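Tilico-Greifer: Aufnahmeregeln und gute Praxis
README zum Regelwerk, Stand 2023-07-25 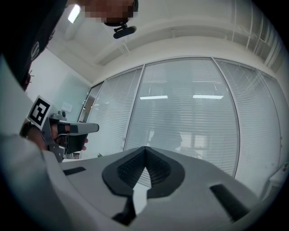

Schön, dass du mitmachen willst! In dieser Datei steht, wie wir mit den handgeführten Greifern aufnehmen, was in eine Episode gehört und was wir beim Prüfen aussortieren. Die Regeln sind aus der ersten Runde in Urnton entstanden und in Derstead noch einmal ordentlich durchgerüttelt worden. Vieles davon klingt kleinlich. Nach zwei Nachmittagen mit verrutschten Markern sieht man das anders (ich jedenfalls, und ich war am Anfang der größte Regelmuffel im Projekt).

Geltungsbereich

Die Regeln gelten für alle Aufnahmen mit Handgreifern in Innenräumen: Büros, Flure, Teeküchen, Werkstätten. Für Aufnahmen am fest montierten Arm gibt es ein eigenes Dokument im Ordner arm/. Wer beides am selben Tag macht, legt bitte zwei Sitzungen an.

Vor der Sitzung

Backen von Hand öffnen und schließen, ganz durch, mehrmals. Es darf nichts haken.
Marker prüfen: fest, sauber, Rand vollständig. Der weiße Rand gehört zum Marker! Wer ihn beschneidet, damit es hübscher aussieht, macht ihn für die Erkennung unbrauchbar.
Linse mit dem Mikrofasertuch abwischen, nicht mit dem Ärmel.
Fingerband so einstellen, dass der Griff beim Loslassen des Abzugs nicht kippt.
Speicherplatz kontrollieren. Unter 35 GB frei fangen wir gar nicht erst an.
Sitzungszettel ausfüllen, auch wenn es nur ein kurzer Test wird.

Licht und Glas

Mein Lieblingsthema! Glaswände sind für unsere Daten großartig und für die Posenschätzung eine Plage. In der Scheibe stehen Deckenleuchten ein zweites Mal, manchmal auch Menschen, und die Merkmalssuche hält das gern für feste Punkte im Raum. Wir meiden solche Räume trotzdem nicht, denn ein Datensatz ganz ohne Spiegelungen hilft später im echten Büro wenig. Es gilt:

Jalousien vor der ersten Episode einstellen und danach bis zum Ende der Sitzung so lassen.
Deckenlicht an oder aus, aber kein Wechsel mitten in einer Episode.
Im Sitzungszettel das Feld „glas“ auf ja setzen.
Die Kartierungsfahrt langsam machen und dabei auch Wände, Türrahmen und Decke mitnehmen, damit genug echte Struktur drin ist.

Während der Aufnahme

Arbeite in deinem normalen Tempo. Wirklich! Die schönsten Episoden sind die, bei denen jemand vergessen hat, dass er aufnimmt. Wer zwei Greifer führt, lässt sie sich möglichst nicht gegenseitig den Marker verdecken; kurze Verdeckungen sind in Ordnung, ab 70 Bildern am Stück markiert das Prüfskript die Episode. Fehlgriffe nicht herausschneiden. Ein Fehlgriff mit sauberer Korrektur ist wertvoll und bekommt das Etikett „korrektur“.

Eine Episode endet, wenn beide Backen offen sind und die Hände kurz ruhen. Danach erst stoppen.

Personen im Bild

Gesichter werden vor jeder Weitergabe unkenntlich gemacht, ohne Ausnahme und auch dann, wenn die Person zugestimmt hat. Das gilt ebenso für Gesichter in Spiegelungen, die der automatische Durchlauf gern übersieht. Deshalb schaut immer ein Mensch drüber, und zwar nicht derselbe, der aufgenommen hat. Namensschilder, Bildschirme und lesbare Türschilder behandeln wir genauso. Wer in einem Raum arbeitet, in dem aufgenommen wird, erfährt das vorher und darf Nein sagen. Ein Nein wird nicht diskutiert, wir suchen dann einen anderen Raum.

Umfang der aktuellen Fassung

906 Episoden aufgenommen, davon 600 nach Prüfung freigegeben. Der Rest liegt unter quarantaene/ und wird nach und nach durchgesehen. Die meisten Fälle dort sind verlorene Posen in der Nähe von Glas, der zweite große Haufen sind fehlende Sitzungszettel (ja, auch von mir).

Bekannte Schwächen

Fast nur Rechtshänder. Wenig Tageslicht. Die Sitzungen aus Derstead verwenden noch das alte Namensschema, ein Konvertierungsskript liegt unter tools/umbenennen.py und läuft sauber durch, solange keine Umlaute im Pfad stecken.

Änderungen vorschlagen

Bitte als Merge Request gegen den Zweig regeln, mit einer Beispielepisode, an der man das Problem erkennt. Ohne Episode reden wir erfahrungsgemäß aneinander vorbei. Die nächste größere Überarbeitung ist für November geplant, dann kommt auch das Kapitel zu weichen Gegenständen, auf das ich mich schon sehr freue.

Zuständig für Regelwerk und Freigaben: Leif Hovland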